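Mirkham Schools Robotics League
Forum > Project Work > Manipulation Class
Topic: Practice object for the assessed pick task

trestix_lab
Posted Saturday, 9.15 am
Members are asked to comment on the choice of practice object for the assessed pick task. The current rules state that each team shall attempt 15 picks, using an object supplied by the organisers. The object used last term was a rigid block. Our department proposes that a foil packet be used instead, as several teams found the block too easy and the marks were bunched at the top.

killey_tech
I must register an objection on behalf of our students. A foil packet changes shape each time it is gripped, so the fifteenth attempt is not the same task as the first. Teams drawn later in the session would be handling a different object from those drawn earlier.

marti_build
Could the packet be replaced after each team? We hold a box of them in the store and the cost is small. Our Year 12 group has been practising with packets since half term and has learned a good deal more from them than from the block.

killey_tech
Replacement between teams would answer part of my concern. It does not address wear within a single team's run.

trestix_lab
The point is accepted. I would suggest a fresh packet after every 3 attempts, with the clock stopped while the change is made.

northgate_dt
We would support the packet, with one reservation. Our students' vision code relies on a fixed threshold for brightness, and foil under a window defeats it. Will blinds be drawn during the assessment? The rules are silent on lighting.

marti_build
I would respectfully disagree that this is a matter for the rules. Coping with glare is part of the work, and students should be encouraged to record it in their logbooks.

northgate_dt
That is reasonable for a project. It is less so for an assessed run in which marks are lost for each failed pick. Teams placed near the windows would be at a disadvantage.

trestix_lab
Both views have been noted. The draft wording will require every team to use the same bench, and the time allowed will remain at 90 seconds per attempt. Comments on the draft should be posted in this topic before the end of December.

killey_tech
On that basis I withdraw my objection to the packet. I remain of the opinion that the block should be kept for first-year entrants.

marti_build
Agreed as to first-year entrants. I attach a view from our practice bench for members who have not yet worked with foil.

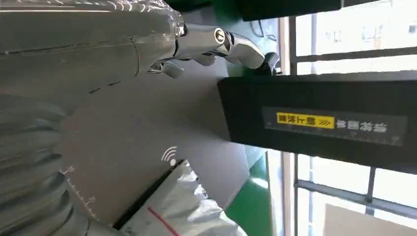

Robot hand and foil packet, practice bench by the window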